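# Drornon Two-Arm Table Kit

Two arms, two grippers, one stop box, sold to people who build at home or share a shop. Read the whole page before you order, including the part about what the kit won't do.

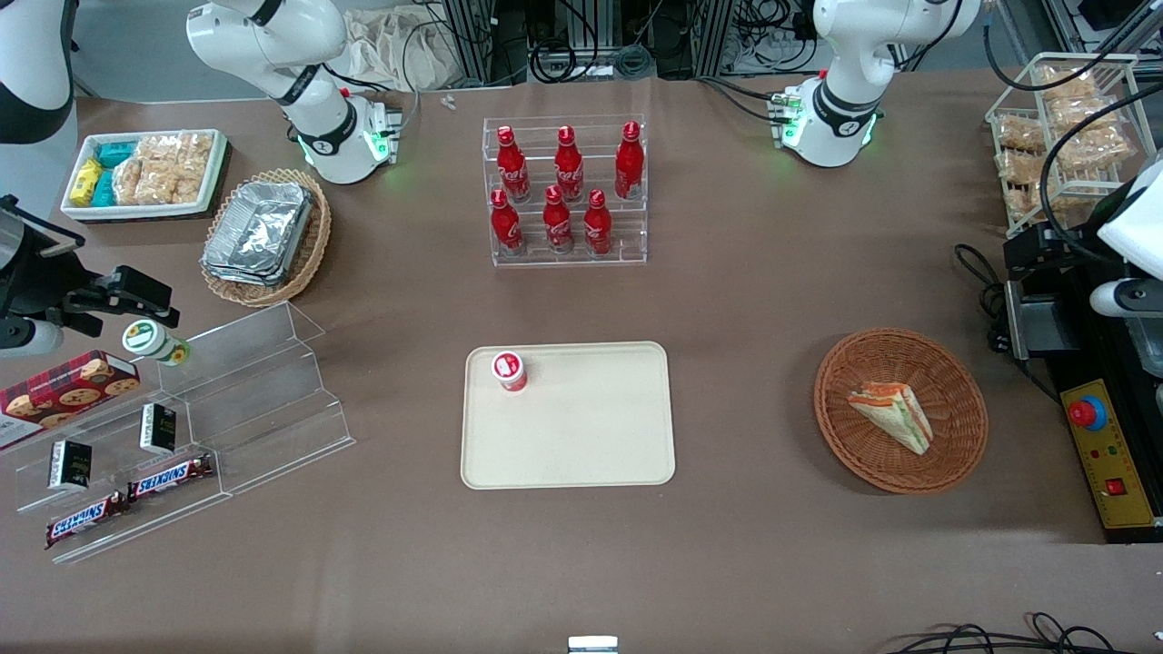 The store shelf task is the one everybody asks for. Load a tray with a drink and a snack, put things back on the rack, repeat. It makes a nice demo. It's also harder than the videos from any seller (us included) would have you think. Foil lids dent. Clear bags of crackers fool the depth camera. A cloth over the table cuts glare and then bunches up under a low grip.

**What's in the box**

- Two white arms with lit bases
- Two black two-finger grippers
- Control unit with a red emergency stop
- Cables, 8 in all, and you will wish they were longer
- Muvis software, single-shop license

**Not included:** table, cameras, computer, patience. The Grukia camera mount fits. The Abella one is advertised as fitting and needs a shim.

**Price:** $3000 for the pair. Shipping is $200 and we don't discount it.

**What we'd want to know first**

The printed repeatability number was measured with empty grippers. Ask for the loaded one. We'll send it, and it's worse.

Teaching a new pick takes 20 demonstrations if the object is rigid and stays put. A wrapped candy bar is fine. A sandwich is not, and we don't have a good number for it.

Bolt both bases down. Clamps creep. Keep the stop button where a person standing at the table can hit it, and tie the cables back before the first run.

"Plug and play" was on an earlier version of this page. We took it off in April. Plan on a weekend for setup, plus another evening if your table isn't flat.

Returns accepted on unopened kits only.

Page last changed October 30, 2023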